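Brurnstead Handling Cell Program
Progress report, second period: equipment plan and spending
Prepared by Irena Nowakowski for the Dalisay fund

1. Status

The period covered the end of the bench phase and the start of purchasing for the second group of stations. Spending stands at 63 percent of the equipment line. The remainder is committed to three orders: grippers, spare cabling and the second compute rack. No money has moved between budget lines, and none is requested in this report.

The original plan called for all arms to be bought in one lot. After the April review the purchase was split. The first lot is installed and in daily use. The second lot is held until the gripper question in section 3 is settled, as the arm vendor ships the wrist plate to match the gripper and charges for a later change.

2. Bench work

Work at the two-arm stations is limited to sorting small bagged goods into baskets. Clear plastic bags were chosen as the main item type because they are the hardest case in the Ganwood product range: they shift under their own contents, reflect overhead light and offer few flat areas to grip. Boxed goods were dropped from the test list in the first period and have not been brought back.

Each item type is scheduled for 300 trials per station. Basket layout is fixed at the start of a trial block and changed between blocks. Operators log failed grips by type (slip, double pick, missed contact), and the log feeds the wear estimate used in the spares budget.

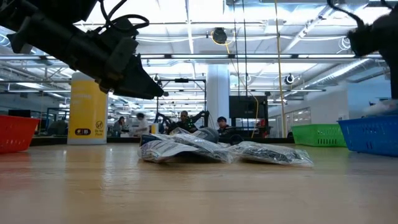

Parisa Yazdani has asked in her comments on the draft that the spares line be raised before any more arms are ordered. Her point is that fingertip wear on film packaging was priced from the vendor's table, and the vendor's table assumes cardboard. She would accept a smaller second lot if it pays for tips and cables through the full period, and she wants the wear log attached to the next claim.

The request is reasonable and has been costed. Moving one arm pair out of the second lot would cover tips, two full cable sets and a replacement wrist unit. It would also delay the last station by one period. A decision is needed from the fund before the order is released.

3. Gripper selection

Two options remain. Option A keeps the current gripper and adds a softer tip, supplied by Betance with a lead time of 30 days. Option B replaces the gripper body and needs a new mount – lead time 60 days, with a higher unit price and a longer warranty. Option A is preferred on cost. Kadri Adomaitis will run both on the same item set before the order date.

4. Risks

Lead times on Option B would push installation past the end of the funded period. Floor power is adequate for the planned stations but not for any beyond them. Cable routing on the second lot is still to be drawn.

5. Requested from the fund

Approval to hold the second lot until the gripper test is complete.
A decision on the spares line as set out in section 2.
Confirmation that the wear log may be submitted in its present format.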